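6.3 Fault 30: Finger Stall on Soft Items

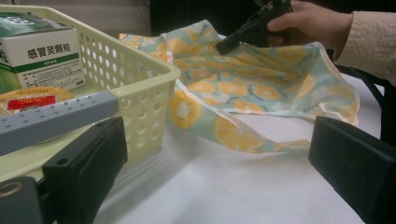 Fault 30 means a Grarnell finger motor stopped before reaching its set position. Loose cloth is the usual cause. A bag strap lying near a finger pad, or fabric draped over a basket rim, can get drawn in as the fingers close.

1. Release the trigger.
2. Switch off power.
3. Open the fingers by hand and ease the cloth out – do not pull.
4. Restore power and clear the fault.

CAUTION: Keep hands away from the pads until power is off.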